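Thread. I read the new handling guideline for shared robot cells, the one Flullow and Wornura have both been waving around since October. I have opinions. Most of them are grumpy.

Section one says the work surface must be "clear and defined." Fine. Defined by whom? No height, no edge margin, no word on how near the rim of a table you may put something the arm will reach for.

I asked. I was told a competent operator would know. Then why write a standard? Competent operators were doing okay before it showed up.

Section two covers speed near people. You get a cap of 200 mm per second in setup mode and then a footnote letting the integrator raise it "where justified." I have never met an integrator who couldn't justify something by lunch.

Section three is produce and other soft goods. Whoever wrote it pictured one tomato, all alone, forever. Real fruit is bruised, lopsided, and leaning on its neighbor. The rule says "grip force suitable to the item." Which item? The apple, or whatever the apple is touching?

Basket, bowl, fruit, gray table. Read section three again with these open next to it.

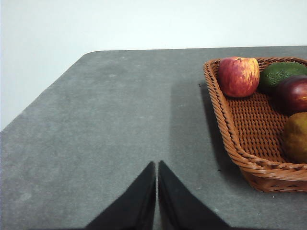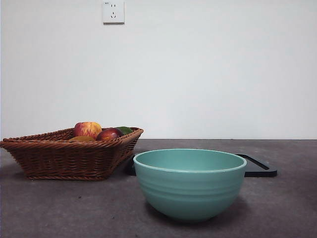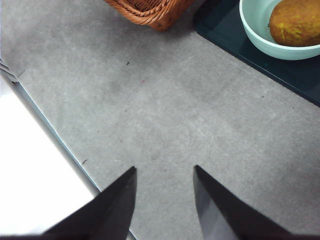

Dima Hourani replied that I'm being unfair, and that a loose rule people follow beats a tight one they skip. She'd take "suitable grip force" over a table of newtons that goes stale the first time somebody changes the finger pads.

Okay, Dima, that's a decent point about the pads. I still want a test, though. Pick the item up, put it down, check it the next day for marks. Write down what you found. That isn't a table of newtons, and it would fit on a card.

Also, a basket rim is an obstacle. So is a bowl rim. The guideline counts containers as "fixtures" if they stay put during the task. A light basket with nothing holding it down stays put until a finger catches the weave. Call it a loose object and plan the path that way.

Now the part everybody quotes: "validated over 2,000 cycles." Same fruit? Same spot every time? Doesn't say. You could run one lemon 2,000 times and pass. I'd trust 200 with the pile shuffled between tries a lot more.

And log the misses. The Pacheco checklist at least has a line for them, ugly as it is. This one only asks for a success rate, and lets you leave out any try that was "interrupted by the operator." Guess when operators interrupt.

Things I do like: the stop button has to be reachable from where you stand, and restarts need a person to confirm. Those are 2 clear rules you can check by looking. More like that, please.

Comments on the draft go through Flodmont. I sent 5. If they answer any of them I'll post it here, but don't hold your breath.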